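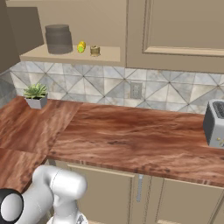 *Reddish-brown wood-grain worktop, L-shaped layout.*

## Plindness Worktop Oil, satin, 465 ml

I've been selling this oil from my little shop in Devton since the October I opened, and it's still the tin I reach for when my own kitchen starts looking tired. It's a hardwax oil, so it goes on thin, soaks into the grain and leaves a soft sheen (no plasticky shine, which I can't stand on wood). Oak, beech, walnut, cherry, all fine. I've used it on a bread board and a windowsill as well, and on a set of drawer fronts I'd been ignoring for years!

**What you get**

- One 465 ml tin, satin, clear
- Two lint-free cloths
- The folded instruction sheet, which I rewrote because the old one was hopeless

Product code: 1003
Finish: satin (matt is code 131, sold separately)
Coats: 2 on a worktop that's been oiled before, more on bare timber

**How I do mine**

Clear everything off, wipe the top down and leave it overnight. Next morning I sand lightly along the grain and hoover up the dust, then go over it with a barely damp cloth. Stir the tin, don't shake it. Pour a small puddle, spread it as far as it'll go and wipe off anything still sitting on the surface after a quarter of an hour. If you leave puddles they go sticky, and you'll be sanding them out and muttering. Ask me how I know.

Second coat the following day. Do the cut edges round the sink twice as often as the rest, and don't forget the underside above the dishwasher, where steam gets in.

Please lay used cloths out flat outdoors to dry before you bin them. Oily rags scrunched up in a heap can catch fire by themselves, and I do mean that.

**Will it go over another oil?**

Over the Albers one, yes, I've done it plenty of times with just a light sand in between. Over Wernitz varnish, no. Varnish has to come right off first or the oil will just sit there on top looking greasy. If you don't know what's on yours, drip some water on it and send me a note about what it does, and I'll try to help.

**Postage**

Tins go out by courier, mainland only I'm afraid. You can collect from the Devton shop too, just pick that at the checkout and wait for my email before you set off. Unopened tins can come back within a month.

*Page updated 6 May 2019*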